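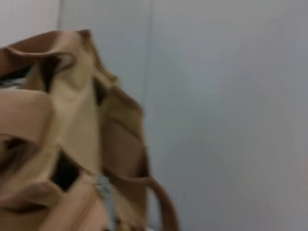 How to Wax a Canvas Tote

Waxed canvas sheds rain and holds up longer than plain canvas. You can wax a bag you already own in an afternoon, and the bag can be used again in two days. These steps work for totes, tool rolls and aprons. They don't work on nylon, polyester or anything with a coated lining.

What you need

A cotton canvas bag, clean and completely dry
One bar of fabric wax, beeswax and paraffin blend
A hair dryer or heat gun
A stiff brush
An old cotton rag
Cardboard or newspaper for the table

One 71-gram bar covers a medium tote with a little left over. Buy two if the bag has outside pockets. I use the Prumden bar, and Sastel makes a softer one that goes on faster but feels tacky for longer.

Before you start

Wax darkens fabric. Tan goes to a medium brown, gray goes to charcoal, and navy looks almost black. Test on the inside of the hem and let it sit overnight. If you don't like the color there, stop.

Empty the bag and turn it inside out. Brush along the seams to get the lint out. If it needs washing, use cold water and plain soap with no fabric softener, then hang it up. Don't wax on the same day you wash.

Step 1. Rub on the wax

Turn the bag right side out and lay it flat on the cardboard. Slide another piece of cardboard inside so you have something to push against. Rub the bar over the cloth in short strokes, first up and down, then side to side. Press hard. The surface should look white and streaky.

Work on one panel at a time. Skip leather handles and the first half inch around any zipper.

Step 2. Melt it in

Set the dryer on high and hold it a few inches away. Move it slowly over the panel until the white streaks turn clear. Wipe with the rag while the wax is still warm, pushing it toward any spots that look dry. A heat gun does the job faster, but keep it on low, no higher than 500 degrees Fahrenheit, and keep it moving. Canvas scorches quickly.

Step 3. Seams and corners

Run the edge of the bar along each seam twice, then heat it. Most leaks start at the bottom corners. Arnulfo Escobar, who taught me to do this, gives the corners a third pass and lets the bag cool between coats.

Step 4. Cure

Hang the bag by its handles in a dry room for 48 hours. A garage is fine unless it's below freezing. If it still feels sticky after that, go over it again with the dryer and wipe off the extra.

Care

Never machine wash or dry a waxed bag. Brush off dirt and sponge stains with cold water. Keep it off light-colored car seats in summer. Fold lines will turn pale with use, and a few seconds of warm air evens them out. Rewax once a year, or when water stops beading.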